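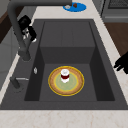
Swapping a white sink for a dark one, 14 months on?

Forum: Kitchens and Baths
February 24, 2025

mudroom_marge wrote:
OK so we finally pulled the trigger and ordered a charcoal composite from Bergeron!! The counters are pale cream and I've wanted that contrast forever. My old white one showed every tea stain by noon. Anybody living with a dark sink — what do you clean it with? We have seriously hard water (our test came back at 228 ppm).

gravelroad45 wrote:
Congrats! Love mine. Dish soap, soft sponge, dry it with a towel at night. Takes a minute. Coffee doesn't show at all, it's wonderful.

tilde_k wrote:
Going to be the grump. At 228 you will see white film. Lots of it. I had a black one for years and went back to stainless and I'm much happier.

mudroom_marge wrote:
Eek. Even with wiping?

tilde_k wrote:
Wiping helps. But will you wipe it after every glass of water? My kids sure didn't.

pantry_goblin wrote:
Half and half white vinegar and water, leave it five minutes, rinse well. Film gone. Then a tiny bit of mineral oil on a rag and it looks brand new, so satisfying!

gravelroad45 wrote:
Please don't oil it! It grabs dirt and you end up oiling every week. The Mekis people told me the same when I bought mine.

pantry_goblin wrote:
Mine's a Castia and I've oiled it every month since October with zero trouble. Maybe it depends on the finish? I use maybe a teaspoon.

tilde_k wrote:
Also keep vinegar off the counter if it's marble. It etches. Ask me how I know.

mudroom_marge wrote:
It's quartz, phew. Has anyone tried a softener? Zorex has one on sale for $203 and I'm so tempted.

gravelroad45 wrote:
Check the grain capacity first, that sounds small for a whole house. For just the kitchen line it could be great though.

mudroom_marge wrote:
Kitchen line only is a really good idea! Calling the plumber tomorrow. Will report back on the oil question too, I'm going to try one half with and one half without.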